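Grustinstead Records & Repair
Home / Players / Portable / Koden Skonar Portable Record Player

Koden Skonar Portable Record Player, Rebuilt
$65
In stock, tan or dark green

The box says "studio sound in a suitcase." I have listened to a lot of suitcases and I don't believe a word of it. What you get is a small portable record player with a lid, a handle, two little speakers and a ceramic cartridge, and if you have an old stack of your sister's albums and a bedroom to play them in, it will do that job fairly well. I'm selling it for that job.

We buy these used, go over them at the back bench, and put a new belt and a new needle on every one. They play at 33, 45 and 78. They take full-size LPs, though the record hangs over the edge with the lid open, as it does on nearly all players this size.

What it does well

It plays a record. I know how that sounds, but plenty of the portables that come across our counter don't, at least not at one steady speed. The Skonar's motor is better than the rest of it. I timed the one on our counter over a full side and heard no drift on long piano notes, which is where a cheap motor gives itself away. Singers sound like singers. Acoustic guitar is pleasant. Quiet records from the singer-songwriter years suit it best, and I've sold several to people who own little else.

It's also light enough to carry up a flight of stairs with one hand. The latch holds. The handle is riveted on, and I have yet to see one pull loose.

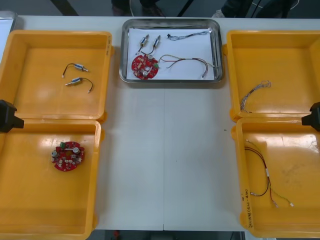 What the maker claims, and what I think

"Rich, room-filling bass." No. There is some bass if you push the player back against a wall, and most of that is the wall. Turn it up past the halfway mark and the needle starts to pick up the speakers, because they sit in the same box. You'll hear a low hum that grows. Turn it down and it goes away.

"Protects your precious vinyl." I'd like to know how. The arm has no adjustable weight, so it tracks as heavy as it tracks. With a fresh needle I wouldn't worry about a common record you play for fun. I wouldn't put a rare pressing on it, and I don't put mine on it.

"Needle lasts for years." It might, if you play one record each Christmas. If you play it every evening, look at the needle in October and plan on changing it. A worn one costs you far more in records than a new one costs at our counter, which is $9.

"Wireless listening." The Skonar sends sound out to a wireless speaker, and the pairing works about as well as these things ever do. It won't play music from your phone through its own speakers, whatever the older listing told you. Valeriano Bustamante and I both tried.

"Converts your collection to digital in minutes." It converts a record in exactly the time the record takes to play, plus the time you spend looking for the cable. The files are fine for the car.

Specifications

Speeds: 33, 45, 78
Drive: belt
Cartridge: ceramic, replaceable needle
Auto-stop: yes, with a switch to turn it off
Speakers: two, built in
Outputs: RCA pair, headphone
Power: wall adapter, included
Battery: none
Dust cover: the lid
In the box: player, adapter, 45 adapter, one spare needle

The auto-stop deserves a warning. On some records with a long last track it shuts off before the song is over. Leave the switch off and lift the arm yourself, as people did for decades.

What we do to it

Every used player gets a belt, a needle, a cleaning of the volume control, and a look at the wiring under the deck. Telmo Requena does most of them. If the motor is noisy we use that one for parts and you never meet it. 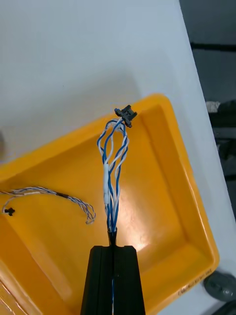 The wiring is the part of a cheap player I trust least, and it is the first thing I'd ask any seller about. Lots of shops will wipe down the lid, drop in a needle and call the thing restored. Ask them if they had the deck off. You don't need to know electronics to judge a harness: look for wires that stay together and finish in a proper connector. Even loose loops like the blue and white ones in the photo are easy to follow by eye, twisted in pairs and running up to one small black plug. Inside a bad portable you may find bare ends, tape, and a dab of something brown. If a seller won't tell you what is under the deck, I would take that as your answer and shop somewhere else, including here if I ever start dodging the question.

Should you buy the upgrade needle?

Villalobos makes a "premium" needle that fits this player and costs $50. We stock it because customers ask for it. I played the same side of the same record with both, then had Sandra Tunstall swap them without telling me which was in. I guessed wrong. She says she could hear a little more on the cymbals, and her ears are younger than mine, so make of that what you like. My advice is to keep the money, or put it toward a better turntable later on.

Customer comments

"Bought it for my daughter, who found my old albums in the closet. She plays side one of everything and never turns them over. Sounds like the one I had as a kid, which wasn't good either, but I'm happy." – Nicanor Pacheco

"The page talked me out of it and then I bought it anyway. It hums when loud, as stated. Three stars." – Sebastián Cisternas

Common questions

Will it skip?
On a badly warped record, yes. On a wobbly dresser, yes. Put it on something solid before you blame the record. Please don't tape a coin to the arm.

Can I use better speakers?
Yes, through the RCA outputs, as long as the speakers have their own power. This does more for the sound than anything else you can buy for it. It also gets rid of the hum.

Is it a good first player?
For trying out the hobby, yes. If you already own 51 albums and keep bringing home more, you've tried out the hobby, and I'd rather sell you a used full-size deck with an arm you can adjust.

Returns and repairs

Bring it back within two weeks for any reason and we'll refund it, less shipping if we shipped it. We fix our own rebuilt units free for six months, not counting needles. Players bought elsewhere are welcome at the bench too, but the estimate comes first.

Price checked 15 April 2026. Color choice depends on what came in, so call before you drive over for a green one.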